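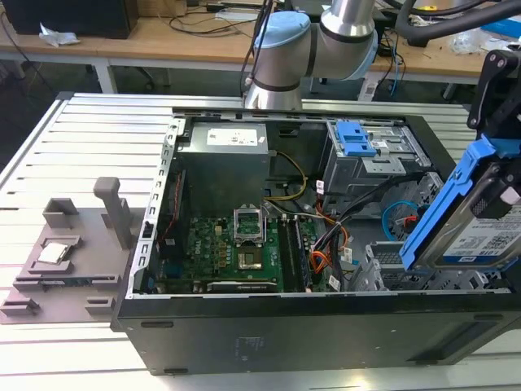 Claims about how easily office computers can be stripped for reuse deserve more doubt than they usually get. Lenz and Mendonça put the figure for the Dudorby store at up to 1000 machines a year, but do not say what was left inside them. A tower with its side panel off looks simple enough: the drive sits in a blue plastic caddy, and the cage has latches of the same colour. We accept that such parts save time. We do not accept that the saving carries over to the cables, which the Bernel survey left out altogether.

Figure 2. Memory and power wiring inside a desktop tower.
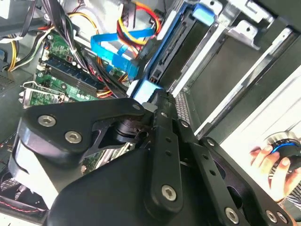
4.2 What the timings leave out

The Wivar timings cover 32 towers and stop once the drive is free. Memory and wiring — the slower jobs, in our view — are not reported. Until they are, we would treat any total built on these timings as a guess.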